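土のう袋と結束バンドの一日

四月。朝から梱包台に立った。今日は小物の袋詰めがたまっていて、結局ほとんど一日それで終わった。
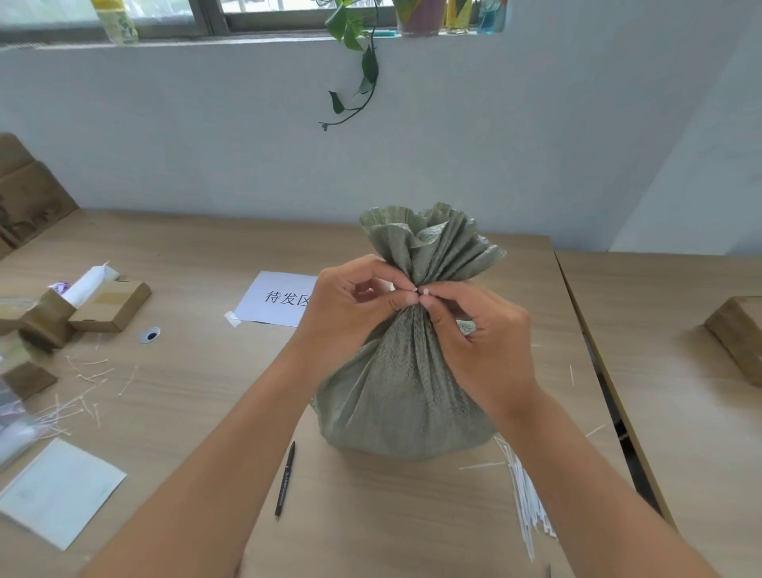 先週までは口を紐で縛っていたのだが、紐だと人によって締め方が違う。アデスワさん(Adesuwa Bako)の結び目は固くて誰にもほどけないし、私のは運んでいるうちにゆるむ。それで結束バンドに替えた。白いやつを一束、台の右手に広げておいて、一本ずつ抜いて使う。引けば締まるので、慣れれば紐よりずっと早い。

灰色がかった緑の編み袋は、見た目より滑る。口をただ握っただけだと、バンドを回しているあいだに布が逃げる。左手で根元を押さえて、右手でひだを寄せ直しながら集める。中身を詰めすぎると首が短くなって、つかむところがなくなる。上に指四本分くらい余らせておくのがいい。余った布はフリルみたいに開くが、そのままにしてある。切るとほつれて、糸くずが台じゅうに散る。

午前の分はTriltlow向けで、袋が11。午後はStellitz向けが6で、こちらは数が少ないかわりに一つずつが重い。腰にくる。昼休みに廊下で少し伸ばした。

縛り終えた袋は「待发区」の紙のところに置く。出荷待ちの場所という意味で、前にいた人が印刷して台に貼ったものをそのまま使っている。透明テープで留めてあって、前に一度はがれたのを私が貼り直した。アデスワさんは最初これが読めなくて、「この紙のところ」と呼んでいた。今もそう呼んでいる。私もつられて言うようになった。

困るのは切りくずだ。バンドの余りを切ると細い白いのがぱらぱら落ちる。気をつけて左側に寄せているつもりでも、気がつくと台の左半分に散らばっている。床に落ちたのは靴の裏につく。家の玄関で二本見つけたこともある。台の端に空き箱を一つ置いてくず入れにしようと思いながら、その空き箱にすぐ別の物を入れてしまう。今日も小さい箱に白いロールを突っ込んで、それきりになった。

ペンも同じで、置き場所を決めていないから、いつも袋の手前に転がっている。袋を引き寄せるたびに一緒に動く。書くのはラベルの番号だけなのに、書きたいときに限って袋の下に入っている。来週、ペン立てを家から持ってくる。と、先月も書いた気がする。

三時ごろ、事務から電話。Hubáčekの分を今日中に出せるかと聞かれた。箱のほうは組んであったが袋がまだだったので、無理だと答えた。少し黙られたが、明日の朝一番ということで話はついた。急ぎなら朝のうちに言ってほしい。伝票を見たら受付は昨日の夕方だった。

結束バンドの在庫を数えたら、未開封も入れて1160本だった。一日に使う本数を考えれば当分もつはずだが、この前もそう思っていて急に切れた。太いほうを別の作業の人が持っていくらしい。2000本入りの大袋を頼もうとしたら、Vokiaのカタログでは長さが二種類あって、どちらが今のものか分からない。一本持って帰って定規で測ることにした。鞄のポケットに入れたのに、帰ってから出すのを忘れている。今から測る。

測った。20センチ。短いほうだった。明日注文書を書く。

帰りぎわに台の上を片づけた。段ボールの切れ端は畳んで回収へ。くしゃくしゃのビニール袋は、まだ使えそうなので畳んで引き出しに入れた。引き出しの中がそういう袋ばかりになってきた。一度ぜんぶ出して、穴のあいたのを捨てないといけない。

指先が少し痛い。編み袋の表面は細かい格子になっていて、一日つまんでいると親指と人差し指の腹がざらざらになる。手袋をすると今度はバンドの先が穴に入らない。薄手のゴム引きのを試した人がいて、まあまあだと言っていた。店に寄ってみたらSサイズが品切れだった。

夕飯は昨日の残りのカレー。明日はHubáčekから始める。袋の口を先に半分折っておけば入れやすいとアデスワさんに教わったので、やってみる。

この記事を印刷する | メールで送る

コメント(3)

みそ汁
バンドの切りくず、うちの職場でも靴の裏につきます。切る前に余りの先を指でつまんで、そのまま捨てると少しましです。

倉庫の隅
余り布はねじってから折り返して、二本目で留めると首がしっかりしますよ。重いものを入れるときはそうしています。一本だと持ち上げたときに抜けたことがありました。

書いた人
みそ汁さん、つまむのは片手がふさがるのでさぼっていました。明日やってみます。倉庫の隅さん、Stellitzの重いほうで試します。バンドが倍いるので、やっぱり大袋を頼みます。

お問い合わせはメールフォームから | © 梱包台日記 | ページの先頭へ戻る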